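The president of Dadstead College wants 1,000 new students in short-course certificates within three years. Asked where they would come from, she pointed to the towns along the Alow valley, where the college closed its last branch campus.

"We never left those towns," she said in her office in March. "We changed how we serve them." The change amounts to a website and 9 visiting advisers. Enrollment from the valley last fall stood at 615, and she would not say how many of those students finished the year.

Pressed on completion rates, she said they were "still being looked at." The certificates cost $1,000 each, and no employer has yet promised to count them in hiring. "Employers tell us they like the idea," she said. Which employers? "Several." 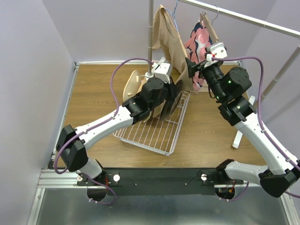
One former instructor at the Yaman branch remembers hearing the same promises when the evening classes were cut, and says the bus to Dadstead stops running before the late sections let out.

The president called the bus problem "real, but not ours alone." She said talks with the county were going well, then said no meeting had been set. The first certificates open for sign-up in August.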